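The Planner Regrets

By the time the lights came on in the towers across from Ulholm, the planner had rejected 3,592 grasps and accepted one, and the one was the corner of the table.

Annag Dalgleish read the log the way other people read letters from the bank. The planner was called Grisen. It was supposed to look at a blue box, think for up to 900 milliseconds, and tell two arms what to do about it. Mostly it thought. Then it wrote "no feasible plan, deferring" and deferred.

"It's being careful," said Fulgencio Salinas, who had written it.

"It's being you," said Annag, and raised the collision margin's cost from 2 to 500, then put it back, then left it somewhere in between and didn't write down where. The right arm took hold of the end of the box. The left arm had been told to wait for a handoff message, and it waited with its fingers open. 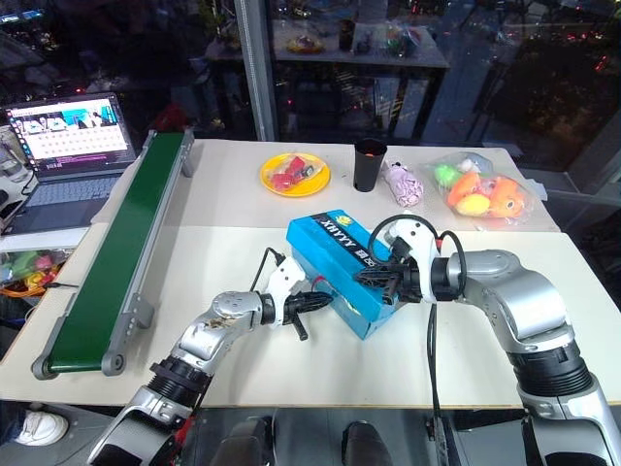
Yeh wanted to know why the left arm needed a message at all, when both arms ran off the same clock and the same scene model, and a sensible scheduler would just let them go.

"Because of March," said Fulgencio.

They all thought about March for a bit. The fix from March was one line long and had a comment above it, eleven lines long, most of it apology.

Annag deleted the comment and kept the line. She restarted the perception node, which came up insisting that the box was a floor. She restarted it again and it settled for box, confidence low, in the tone of someone agreeing to a restaurant.

"Now it'll sulk," said Fulgencio.

Grisen thought for 900 milliseconds. It asked for 900 more – a thing it had no function for, as far as Annag knew – and published a plan for the right arm only. 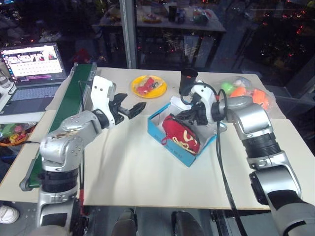 The right gripper over the open box, left arm standing by.

"Who gave it a retry?" said Annag.

Fulgencio was already scrolling up through the commits, looking for a name that wasn't his.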